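About Us

Hi, I'm Itziar Toledo, and I look after the floor at Anville, where we sort, check and repack used phones for repair shops and resellers. If you've ever bought a secondhand phone with a clean case and the right model on the label, there's a chance it came across one of our tables.

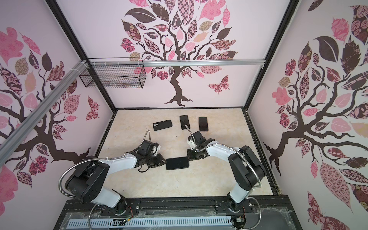
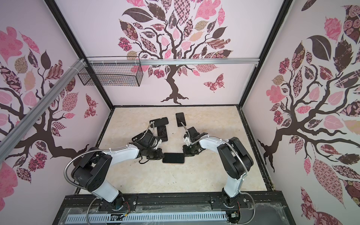

Phones on the table, two arms reaching in

We started with 21 trays and a lot of sore wrists. Picking up a phone, turning it over, putting it back down, then doing that all day long... it gets old fast. I did it myself for three years and I still can't sleep on my right side. So when we began moving some of the handling over to pairs of arms, I was all for it (and also pretty nervous, like everyone else here).

What changed? Well, the job titles, for one. Dennis Mbwambo used to be on the sorting line and now he sets up the tables every morning and decides which phones go to the arms and which stay with us. Ljubica Janevski moved over to grading, and she loves it — she can spot a swapped screen before I've found my glasses. We kept all 33 of our people, and the late shift is gone. I was happy to see it go!

It hasn't all been smooth. The first weeks were slow, and there were days when we'd have finished quicker by hand. Some folks missed the chatter of the old line, so we moved the hand tables closer together and brought the long Friday lunch back. Aigars Kütt still thinks the radio should be louder. We're working on that.

A batch for us is 1000 phones. Cracked glass and swollen batteries go straight to a person, always, and so does anything that comes in with a note taped to it. Final checks are done by people too, and whoever did yours signs the slip in the box.

New hires spend their first two weeks at the hand tables, then a week with Dennis. You don't need a technical background. Kęstutis Kazlauskienė came to us from a bakery and now runs training on our Derel software, and he's far more patient than I am.

Want to come by and see how we work? We do visits in April and again in the fall — just call the front desk before noon and ask for me.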